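Bultness harbour trail reopens to walkers after winter repairs

The coastal path between Bultness harbour and the old signal station at Semden is open again along its full length, after being closed in two places since October.

Storms had washed out part of the bank below the lighthouse cottages and left a footbridge unsafe. Walkers were sent inland along the road for much of the winter, and several tour companies dropped the route from their spring programmes.
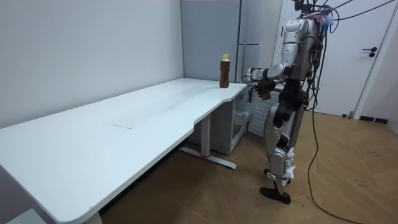
The new footbridge stands a little further upstream than the old one and has a handrail on both sides. The path up from it has been cut into shallow steps. It is still muddy in wet weather and boots are advised.

The whole trail is 19 kilometres long. Most visitors walk it from the Bultness end, which leaves the climb to the signal station until the afternoon. There is no shop between the two villages, and the water tap at the halfway shelter has not been turned back on. 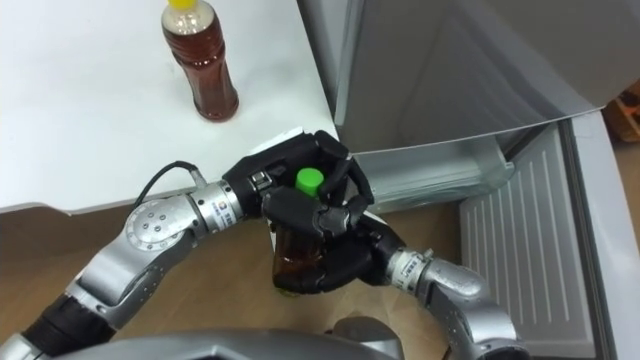 Buses and parking

The number 54 bus runs between Semden and Bultness and stops at both ends of the trail. The last one back leaves Semden at 6.40 pm. Parking at the harbour costs 4 euros for the day, payable at the machine by the slipway. Campervans may not stay overnight.

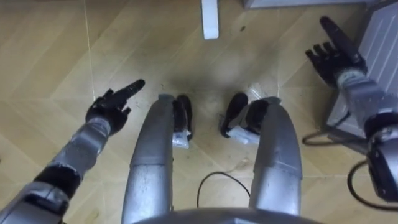 Brellus, the boat operator, will start its summer crossings to the bird cliffs in May, with one morning sailing from the harbour. Tickets are sold on the quay and cannot be booked online. Crossings are called off in strong easterly winds, and a notice is put up at the ticket hut by 8 am.

Rooms are in short supply. The Ásgeirsdóttir guesthouse, the only one open in Semden all year, is full for most of June. Bultness has two small hotels and a campsite behind the church.

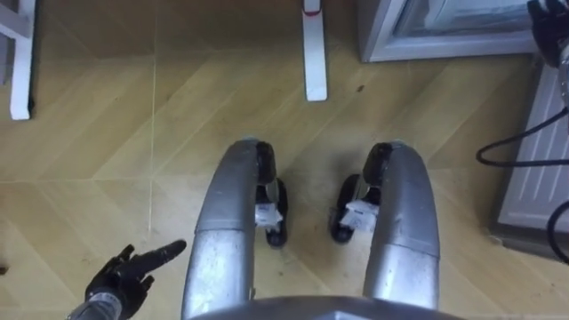 More than 300 people walked the full route on its busiest day last summer. Dogs must be kept on a lead past the grazing land until the end of July.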